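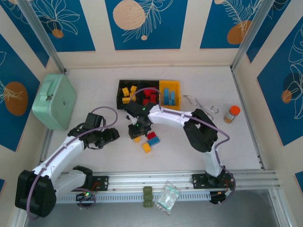 Figure 1. The Clalden cell during block sorting. Both arms are bolted to one slotted aluminum rail; the sorting tray is at the back.

3.2 Cell setup and upkeep

We built the Clalden cell to be taken apart, and this has been the most rewarding decision of the whole project. Both arm bases share a single rail, so the distance between them is set once and then checked with a steel spacer bar, 422 mm long, that we cut for the purpose. Before the shared rail, each base had its own plate, and a small slip in either one meant a full recalibration of the pair. Now a slipped base takes two wrenches and the spacer. We love this rail!

The cable to each gripper runs along the outside of the arm. Early on we worried that it would snag, and it did, twice, both times near the elbow. The fix was more slack above the joint and a softer tie below it. Every 200 episodes we run each arm slowly through its full range by hand, feel along the cable for kinks, and retighten the base bolts. Motor settings are kept in Kuzmenko, our configuration tool, which loads the last good values after a motor swap. In March we changed a wrist motor in the middle of a session and were sorting again before lunch.
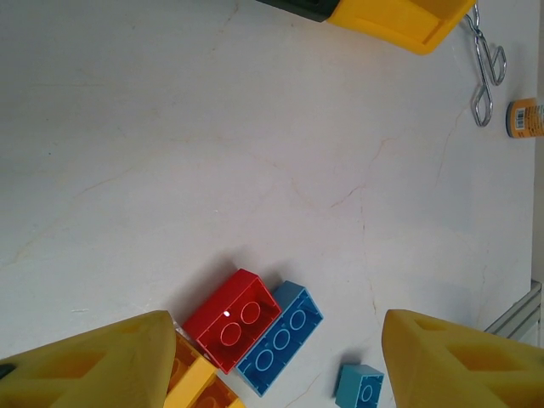
The fingers wear faster than anything else in the cell. They meet hard plastic bricks at every angle, including bricks lying with the open side up, where a fingertip can catch on the rim of the cavity. We went through 3 finger designs before settling on the Donine pattern, and the difference in daily use is a delight: a finger comes off with 2 screws and the new one seats in the same position, so the wrist camera does not have to be aligned again. After each swap we close the gripper fully, store the zero point, and pick one brick of each size as a check. If the small bricks slip, we redo the zero point before touching anything else. The same routine carried over to our second cell, Hovex, with only the spacer length changed.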